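## Laundry notes: drying socks on a clip hanger

*From the Doswood household newsletter, 20 July 2025*

The May item on towel spacing brought in a number of requests for the same treatment of small articles. Socks are the obvious case. They are light, they are numerous, they take up little line, and they are usually the last things in a load to be dry. What follows covers sorting, clipping, spacing and removal, with figures from the Betness drying room where we have them.
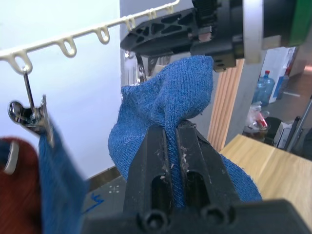
A blue sock below a clip hanger rail. 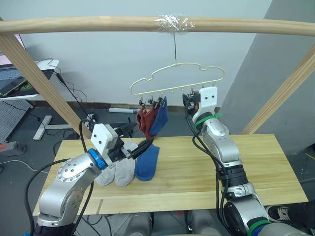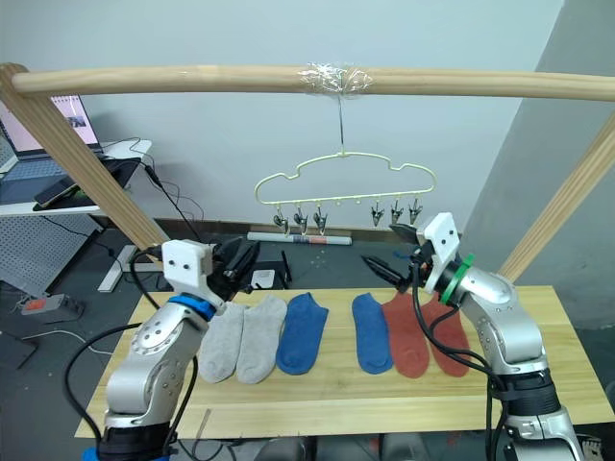 ### Terms

A clip hanger is any hanger with a rail and a row of small clips hanging from it. Most have a single central hook. Some have a straight rail, some a ring, some a rectangle that folds in half for storage. The notes below assume a straight rail, but most of them carry over.

"Cuff" means the opening at the ankle, including any elastic. "Toe" is the closed end. "Load" is the total weight of wet fabric on the hanger, in grams.

### Sorting before clipping

Lay the socks out flat on a table before any of them goes on the hanger. Group them by color, then by pair, with the cuffs all facing the same way. On a table of ordinary width, a single row is enough for a small batch of ankle socks. Larger batches are better handled in two or three passes than in one deep heap.

The sorting step adds time at the start and removes it at the end. In the Betness trial, a batch sorted first took 58 seconds longer to hang than an unsorted one. Pairing at the other end was then a matter of unclipping two neighbors and folding, and the time was recovered well before the batch was put away. The gain is larger for households with many near-identical socks, where matching dry socks from a basket involves comparing lengths and knit patterns under whatever light is available.

Colors that may still bleed should be kept at one end of the rail. Dark reds and new blues are the usual offenders. Wet fabric in contact will transfer dye if it is going to, and a pale gray sock clipped against a fresh red one for several hours is a fair test of fastness that few people want to run.

Check each sock for twist while it is on the table. A heel that has rotated around to the top will dry in that position, and thin cotton knits hold the crease. Run a hand from heel to toe once. Turn any inside-out socks at this stage too, unless the inside is terry loop, in which case leave it outward until dry.

### Toe or cuff

This is the question that comes in most often, and the answer depends on the sock.

Clipping at the toe puts the clip mark where a shoe will cover it and keeps the spring pressure off the elastic. It also leaves the cuff open at the bottom. Water drains down through the knit and collects at the cuff, where the fabric is usually thickest because of the elastic and the turned edge. The cuff is then the last part to dry.

Clipping at the cuff reverses this. Water collects at the toe, which in an ankle sock is a single-ply tube with a seam, and the toe dries sooner than a wet cuff would. The cost is a clip mark on the elastic. With a light clip and a short sock, the mark is gone after one wearing. With a strong clip and a heavy wool sock, the elastic can be distorted locally, and the effect builds up over repeated washes.

Our working rule:

- Short, light socks: either end. Pick one and keep to it so that pairs hang alike.
- Crew length and longer, cotton: toe.
- Wool of any length: toe, with the clip taking a fold at least a finger's width deep.
- Compression or heavily elasticated socks: do not clip. Lay flat.

At the cuff, clip one layer only. If the clip closes over both layers, the opening is pinched shut and air movement inside the sock drops sharply. This is the single most common fault we see.

### The clip itself

Two types are in general use. Molded plastic clips have a wide flat jaw and a plastic or wire spring. They spread the load and mark less. They also become brittle with sun exposure, and the usual failure is at the hinge. Metal spring clips have a narrower jaw and a higher closing force. They last longer and mark more.

Take a fold of fabric between finger and thumb before opening the clip, and feed the fold in. A flat single edge tends to slip as the sock drains, particularly if the jaw has worn smooth. With thick knits, check that the jaw has closed over the fabric and has not merely caught the surface fibers. A light downward pull is enough to tell.

Clips on open hooks can jump off their loops if the rail is knocked from below. Squeezing the hook slightly narrower with pliers cures this in wire versions. Molded hooks should be left alone.

### Spacing

One sock per clip, and no clip left doubled up while others are free. Adjacent socks that overlap will stay wet along the contact area long after the rest is dry. On a rail where the clips are set close together, alternate short and long socks, or leave every third clip empty. A rail with 16 clips gives eight pairs at full use. In still indoor air we would put six pairs on it and accept the second round.

Load from the center outward. A straight rail on a single hook tips as soon as one side is heavier, the socks slide together at the low end, and the spacing is lost. If you prefer to work from one end, steady the rail with the free hand until the other side has something on it. For the same reason, remove dry socks from alternate ends.

### The bar and its hook

The hook wants to sit at one fixed point on the bar. On a smooth round bar it will wander with every clip that is pulled down, and a hanger that moves while it is being loaded makes the job slower than it needs to be. Options, in increasing order of permanence:

1. A wrap or two of tape over the hook and bar. Adequate indoors. Replace when the edge lifts.
2. A rubber band on each side of the hook.
3. A shallow notch filed in the top of a wooden bar, sealed afterward with varnish.
4. A screw eye in the underside.

Whatever is used, check it under load. The Bulden stand that several readers have asked about carries 3000 grams at mid-bar according to the label on ours, and a full hanger of wet ankle socks comes nowhere near that. Thick wool straight from a hand wash is another matter, and should be spun or rolled in a towel first.

Height matters less than people suppose. The lowest toe should clear the table or floor by a hand's width so that air can pass beneath it. A table directly under the hanger is convenient for sorting and for catching anything dropped, but wipe it between batches. Bare wood takes up drips, and a damp board under a row of dry socks undoes some of the work.

### Drying times

The Betness room was held at 60 percent relative humidity with one window on the latch and no fan. Cotton ankle socks, machine spun, were judged dry when two successive weighings gave the same figure. Cuff-clipped socks were ready first in every batch. Toe-clipped socks followed, with the cuff elastic as the remaining damp area. Doubled socks, two to a clip, were last and had to be separated and rehung to finish.

A small fan on its lowest setting, aimed along the rail and not across it, shortened all of these. It also set the socks swinging – tolerable with metal clips, less so with old plastic ones.

We did not test tumble drying, radiators or heated rails. Direct heat shortens the life of the elastic, and the comparison would need wear data that we do not have.

### Removal and folding

Open the clip fully before taking the sock away. Pulling a sock out of a closed clip is quick, and it accounts for most of the small holes that appear near the toe or cuff and are blamed on the washing machine. Feel the cuff and the toe seam of each sock before it comes down. If either is cool to the touch, leave it.

Fold pairs flat, one on the other, in halves or thirds according to length. Turning one cuff over the pair to make a ball keeps the two together but holds one cuff stretched for as long as it is in the drawer.

### Corrections and correspondence

The May item gave the bar diameter of the Zeleke folding rack in the wrong unit. The figure should have been in millimeters.

A reader asks whether white vinegar in the rinse reduces clip marks. We have no measurements either way. Another asks for spare clips to fit an older hanger with molded loops. Most replacement clips with an open wire hook will fit, but measure the loop opening before ordering, and buy a few more than are needed, as the wire gauge varies within a packet.

Next issue: gloves and mittens, including lined ones, and whether to dry them fingers up or fingers down.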